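Furden – software work package
Progress report to the Tristumska fund, second period
30 Jul 2020

1. Summary

In this period we moved the grasping software from simulation to the real robot. The planner and the hand controller now run together on one computer, and the perception module sends its results to both of them. Two of the three tasks planned for the period are finished. The third, recovery after a failed grasp, is delayed and will continue until December.

2. Hand control

The old controller closed all fingers at the same speed until a current limit was reached. For round objects this was not good, because the first finger to touch pushed the object away from the others. The new controller, which we call Lunde, slows each finger separately when it feels contact and waits for the thumb before it adds force. We test it mostly with snack canisters, which are smooth and easy to dent.

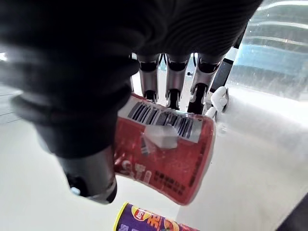

The control loop runs at 1000 Hz on the real hand. In the last report we promised only half of this rate. The improvement came from removing one message queue between the driver and the controller. A tilted grasp is still harder than a straight one, and the force limits for it are set by hand at the moment. We would like to learn these limits from data in the next period.

3. Perception and planning

The detector was trained again with 665 labeled images from our own room. The previous version often lost an object when it stood on a shiny surface, and sometimes it reported the reflection as a second object. We now compare the height of each detection with the known height of the table – if it is below the table top, it is rejected.

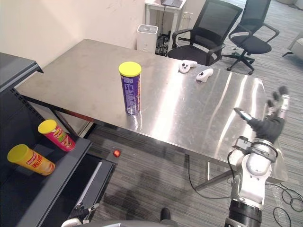

For planning, we added the shelf and the table legs to the collision model. Before this change, the planner sometimes proposed arm paths which the operator had to stop. The model is still written manually in a text file, and every time the furniture is moved the file must be corrected. A small tool for this, named Budska, is ready in a first version. It needs better error messages before we can give it to other users.

Finger pose estimation from the wrist camera is also in progress. The sleeve on the arm hides a part of the view, so the estimator must work with fewer visible joints than we assumed in the proposal.

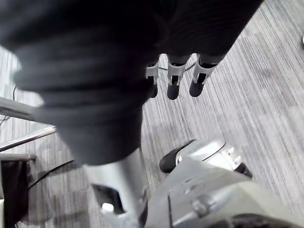 Figure 3. View from the wrist camera, with the fingers above the carpet.

4. Problems and next steps

We closed 29 software issues in this period and 7 remain open. The most serious open one is a clock difference between the wrist camera and the arm, which makes the estimated hand position late during fast motion. We ask the fund to accept the new date for the recovery task. The budget does not change.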